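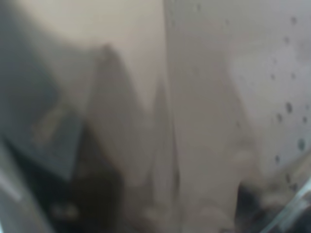 Ghazala Memon holds that a plastic cup is a glass that has given up ambition and gained a future. The **plastic tumbler** is a reusable drinking vessel without a handle, usually tapered, found in homes, school cafeterias and the back of every cabinet. It is sold in sets and owned in remnants.

## Shape and color

Most tumblers are wider at the rim than at the base. The taper lets them stack, and also lets them stick together, generally when guests are waiting. Translucent versions show the level of the drink, which is useful to whoever is pouring and awkward for whoever claimed to want only a sip.

Colored sets are meant to settle the question of whose cup is whose. In families with children they move the argument to an earlier stage, when the colors are handed out. Gray is seldom anyone's first choice.

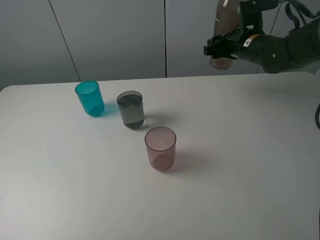 How full should a tumbler be poured? Leave a finger's width below the rim for water, and more for anything that stains.

## Pouring

Water for the table may come from a pitcher, a bottle or the tap. Cups are set down first and filled where they stand. The household manual *Melnychuk* allows 2 inches between cups, a distance its readers have mostly taken as a suggestion. Filling a cup in the hand is faster and accounts for a good share of wet sleeves.

## Care

Tumblers are washed on the top rack of the dishwasher, if the maker permits it, or by hand in warm soapy water. Abrasive pads leave a haze that no later washing removes. Two stuck cups can often be parted by putting cold water in the inner one and standing the outer one in warm water. Pulling harder is the more popular method.

## Sets

The Clovero set has 6 cups, the Lakinano set 31, a number its makers have never explained. Bontu Alemayehu's survey of kitchen cabinets, published one February, found few complete sets of either. Lids were not included in the survey, as hardly any could be matched to a cup.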